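Chapter 9
Emulsions and Foams in the Kitchen

Oil and water do not mix unless work is done on them. When a cook beats oil into vinegar, the whisk supplies that work by tearing the oil into droplets. Once the beating stops, the droplets drift upward, meet, and merge, and within a few minutes the bowl holds two layers again. Most of this chapter concerns ways to slow that process down.

An emulsion is a mixture in which droplets of one liquid are spread through another liquid that would normally reject it. The liquid in droplets is called the dispersed phase. The liquid surrounding the droplets is called the continuous phase. Mayonnaise, hollandaise, cream, and most creamy dressings are oil-in-water emulsions. Butter is the reverse, with small drops of water held in fat. The type matters in practice. An oil-in-water emulsion can be thinned with water, lemon juice, or stock, while butter cannot be stirred smooth with any of them at room temperature.

A foam is built on the same plan, with gas in place of the dispersed liquid. Beaten egg whites and whipped cream are the foams used most often in home and commercial kitchens. They are treated in the second half of the chapter.

9.1 Droplet Size and Texture

The thickness of an emulsion depends on two quantities: how much of the volume is taken up by droplets, and how small the droplets are. A vinaigrette made with three parts oil to one part vinegar has a high share of oil but large, uneven droplets, and it pours freely. Mayonnaise has an even higher share of oil, divided much more finely. The droplets are packed so tightly that they press against one another and can no longer slide past easily. The result holds the mark of a spoon.

Students often expect that adding oil will thin a mayonnaise, as adding oil would thin a paste of ground nuts. The opposite occurs. Each addition crowds the water phase further and the sauce stiffens. If it becomes too stiff, a teaspoon of water will loosen it. If the oil is increased without limit, the water phase is stretched too thin to separate the droplets and the sauce breaks.

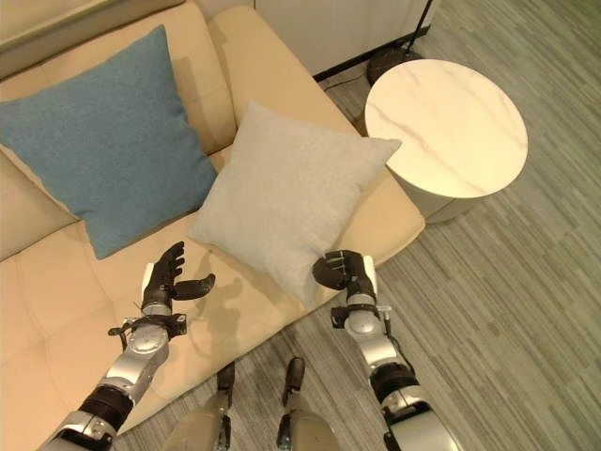 Packing also explains why a stiff emulsion keeps a surface shape after the spoon is withdrawn. A material that behaves as a solid under a light load and flows under a heavier one is said to have a yield stress. The shallow stitched panels and gentle creases of a leather sofa seat are relief of a similar depth to that left by the back of a spoon on mayonnaise, although leather holds its form through fibers and seams, and mayonnaise through crowded droplets alone. A dressing with no yield stress levels itself under its own weight. Cooks test for this by drawing a line through the sauce with a spatula and watching whether the two sides close.

9.2 Emulsifiers

An emulsifier is a substance with one part that is drawn to water and another part that is drawn to fat. It settles at the surface of the droplet and lowers the work needed to form new surface. It also makes it harder for two droplets to merge on contact. Egg yolk is the most useful kitchen source. It contains lecithin and several proteins that coat the droplets well. Prepared mustard is weaker, but it contributes both surface-active material and fine particles that thicken the water phase.

Thickening the water phase is a separate effect and should not be confused with emulsifying. Starch, gums, and pureed vegetables slow the movement of droplets. They give an emulsion a longer life even where they do little at the droplet surface.

9.3 Temperature

Cold emulsions are limited mainly by the state of the fat. Olive oil mayonnaise kept in a very cold refrigerator may separate on standing, as solid fat crystals form and pierce the droplet coatings. Warm emulsions are limited by the egg. In hollandaise, the yolk must be heated enough to thicken but must not be allowed to curdle. Gentle heat and constant motion are required, and the butter is added in a thin stream.

A broken hollandaise is usually repaired by placing a spoonful of warm water in a clean bowl and whisking the broken sauce into it slowly. A broken mayonnaise is treated in the same way, with a fresh yolk in place of the water. In both cases the broken sauce takes the role of the oil. Curdled egg cannot be repaired, though straining will remove the larger pieces.

9.4 The Worked Batches

Four worked batches are used throughout the chapter. Their names are labels only and are repeated in the tables and problems.

Vallovance: a plain vinaigrette without emulsifier.
Plarwood: the same vinaigrette with 2 teaspoons of prepared mustard.
Adams: a mayonnaise made with 2 egg yolks.
Hultov: a large mayonnaise batch with a finished weight of 916 grams.

Weigh all ingredients for Hultov. Volume measures are acceptable for the other three. Eggs and oil should be at room temperature before mixing starts. Where raw yolks are a concern, use pasteurized eggs, which emulsify adequately but may need longer beating.

Begin with Vallovance and Plarwood side by side in clear jars. Shake both for the same length of time, set them down together, and record when a distinct layer of oil first appears in each. Keep the jars for Section 9.5, in which the separated layers are measured and the share of oil in each dressing is calculated.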